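Baren Workshop Forum > Mobile manipulators > Setup and upkeep

Topic: Gripper cable catching when the arm reaches low over a worktop

Posted by clullitz_kit
We have a white two-armed unit in our test kitchen and I look after the right-hand side of it, for my sins. The cable from the side of the gripper keeps catching. It leaves the housing, makes a loop and goes back up to the forearm. With the arm up it's fine. When the arm comes down to pick small things off the counter, the loop swings out to one side and gets hooked on bottle necks and the handle of the air fryer.
The connector has been replaced once already, at 2668 hours on the counter. The new one is starting to feel slack. I'd like to sort the routing before I fit a third.
What do people do with the slack on theirs?

Posted by Baudry_bench
How long is the loop? Measure from where it leaves the gripper to the first clip, following the cable.

Posted by clullitz_kit
Just measured, 84 mm proud of the housing at the widest point with the wrist straight. It gets wider when the wrist rolls inwards.

Posted by Baudry_bench
Too much. Put a clip on the last white segment and pull it in until it sits nearly flat. We did that on both arms and had no more snagging.

Posted by g_rolland
I would not do that. If you pull it flat with the wrist straight, there is nothing left for the roll. The wrist turns, the cable goes tight and the load goes straight into the connector. You will be changing connectors more often than now.
Turn the wrist to the far end of its travel in both directions, power off, brakes released, someone holding the arm. Find the position that needs the most cable. Set your slack there, plus a finger's width. Whatever loop you are left with in the straight position is the loop you have to live with.
Gwenaël Rolland

Posted by Baudry_bench
Depends on the job. Ours never rolls past about 60 degrees, so flat is fine. If you limit the roll in software you can have a short cable.

Posted by g_rolland
And then somebody loads a different task file with no limit in it. I have seen it happen. The cable has to suit what the joint can do.

Posted by ulell_tom
Bit of both from me. We kept the full length but turned the loop so it comes out on the side facing the robot's own body. Less stuff to hit over there. You need to loosen the collar and bring the exit round, four small screws, don't lose them in the sink like I did.
Also check the big bundle further up. On ours it was dragging on the upper cabinets and that was pulling everything below it along.

Posted by clullitz_kit
The bundle up at the top of the arm does come fairly near the cabinets, yes. I hadn't looked at that. Is there a sleeve you use?

Posted by ulell_tom
Plain braided sleeve, nothing special. Leave it loose at the elbow and tie it at the two ends only. If you tie it in the middle it kinks.

Posted by marrow9
Has anyone asked why the counter is so full? We keep a clear strip in front of the backsplash and put tall bottles somewhere else. Much cheaper than moving collars.

Posted by clullitz_kit
The counter is the task. It has to cope with a normal kitchen, bottles and pans included. If I clear it there's no point running it.

Posted by marrow9
Fair enough. Then at least make the arm come in from higher up and drop straight down over the item. Ours used to sweep in sideways and the cable found everything on the way.

Posted by g_rolland
Agree with that one. Approach from above, and raise it the same way before any sideways move. It costs a second or two per pick.

Posted by clullitz_kit
Right, did the wrist test this afternoon with a colleague holding the arm. Worst case is rolled fully in, and the old clip was in the wrong place for it. Moved the clip up, set the slack the way Gwenaël said. The loop is a bit smaller when straight, still there though. Haven't turned the collar yet. I've changed the approach height as well, and sleeve is on order.
I'll check the connector again after 500 picks and post what I find. Picture at the bottom for Tom, who asked by message how the cable hangs when the arm is down.

Posted by Baudry_bench
I still say it's more loop than you need, but let us know.

Posted by ulell_tom
Ta. I'd turn that collar before the sleeve goes on, it's a pain to do afterwards.

Attachment from clullitz_kit:

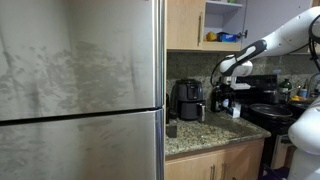 Right arm low over the counter, cable loop at the side of the gripper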